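Rutherford Reading Rooms, Stendatthorpe
Quarterly premises inspection — March
Inspected by: Nestor Lumbao
Reviewed by: Bienvenido Manalo

1. Fire exits
Satisfactory. Both doors open fully. The rear exit sign is faded and should be replaced.

2. Extinguishers
Action required. The service label on the Henex unit by the stairs cannot be read. Contractor to confirm the date of the last service.

3. Shelving
Satisfactory. Wall fixings in the local history bay were tightened during the visit.

4. Floors and stairs
Action required. Carpet is lifting at the second step — tape is not an acceptable repair.

5. Electrical
Satisfactory. Portable heaters remain prohibited in the stack room.

6. Desks and writing surfaces
Satisfactory. No sharp edges or unstable legs found.
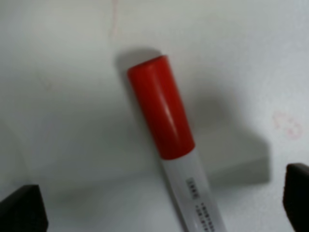
7. First aid
Action required. Eyewash is out of date. Replacement to be ordered from Furkholm.

Items 2 and 4 are to be closed before the next inspection.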